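Reference > Household > Kitchens > Worktop

March, by Lingyun Tang

A worktop (also called a countertop or kitchen counter) is a flat horizontal surface on which food is prepared. It is usually fixed on top of cupboards. The word is used mostly in Britain, while counter is more common in North America.

Worktops are made from wood, laminate, steel, natural stone and other materials. Marble has been used for a long time by bakers, as it stays cool and dough does not stick to it easily. It is a soft stone, and lemon juice or vinegar can leave dull marks on it.

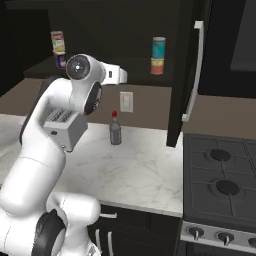

White marble countertop.

The standard depth of a worktop in many European kitchens is near 600 mm. The maker Pfister, in the town of Dorkum, kept for many years its own depth of 594 mm, and old kitchens in the district still have it. Replacement pieces must therefore be cut to order. In Indley the joiner Wendy Greenwood made beech worktops from narrow strips glued together, and this method was later taken over by the firm Vedora, which sold 200 of them in its first year.

Care depends on the material. Wood is oiled several times in the first weeks and after that when it looks dry. Stone is wiped with mild soap, and many owners also treat it with a sealer. Hot pans should be put on a stand on all surfaces except steel.

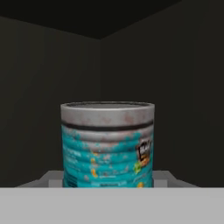

Can a scratched wooden worktop be repaired?
Light scratches are sanded along the grain with fine paper, and the place is then oiled again. Deep cuts may need a longer sanding of the whole surface.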